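Brondance Hand-Guided Teaching Kit
Wrist camera, gripper and operator handles for recording tasks by demonstration

Product no. 3608
Manufacturer: Stosex
Page last revised: 16/06/2026

Overview

The Brondance kit allows an operator to show a robot a task by hand or by remote control. The operator guides the gripper through the work, and the kit records the wrist camera picture, finger position and arm motion together. The recordings can then be used to train a control policy, or played back on the arm for review.

The kit is supplied to laboratories, training centers and system builders. It can be fitted to most arms with a standard tool flange. An adapter plate for other flanges may be ordered from the Pirkanwood office.

Wrist camera and close work

The camera is fixed behind the fingers and moves with them, so the operator at the remote station has the same view that is stored in the recording. This matters most in tasks where the arm must reach into an opening and a fixed camera would be blocked by the arm itself.

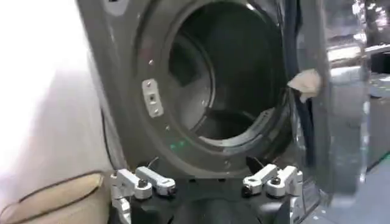 Laundry tasks are among the most demanding in the Brondance course. Cloth changes shape whenever it is touched, and no two demonstrations begin from the same position. A crumpled beige cloth hanging over the rubber gasket at the right side of the door opening calls for a different approach from one lying deep in the drum, and operators are advised to record both cases. The finger links should be brought in square to the opening and closed slowly. If the fingers meet the gasket, the operator should back away and begin the approach again; the failed attempt may be kept, provided it is marked as such in the session log.

Modes of operation

Hand guiding. The operator holds the two side handles and moves the arm directly. The arm carries its own weight and follows the operator's hands. Grip force is set with the right thumb lever.

Remote control. The operator works from the Reddy station, which may be placed up to 9 meters from the arm by cable. Force felt at the fingers is returned to the handles in 64 steps.

Mixed. The arm runs a learned policy and the operator takes over when needed. Each takeover is stored with its start and end time — these segments are often the most useful for later training.

Recording and storage

Each session is saved as a single folder holding video, joint data and the operator's notes. The station stores 200 hours of recordings before files must be moved to an outside drive. Sessions may be renamed, trimmed or joined at the station.
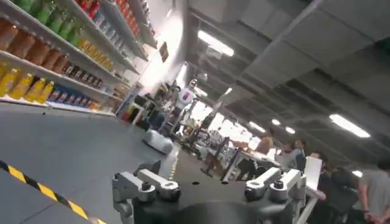 Files are written in an open format, and a reader program is included at no added cost. Customers who used the earlier folder layout, which was replaced in May, may convert existing sessions with the same program. The original files are left unchanged.

Supplied with the kit

Gripper with wrist camera
Operator handles, left and right
Reddy remote station with stand
Cable set
Printed operator manual
Spare finger pads

Training and support

Purchase includes a course for two operators, led by Indira Mudaliar. Further places may be booked separately. Technical questions should be sent to Muthu Iyengar at the Pirkanwood office, with the product number and the station software version. Repairs are handled by Malathi Rodrigues. Grippers returned for repair should be packed with the camera cover in place.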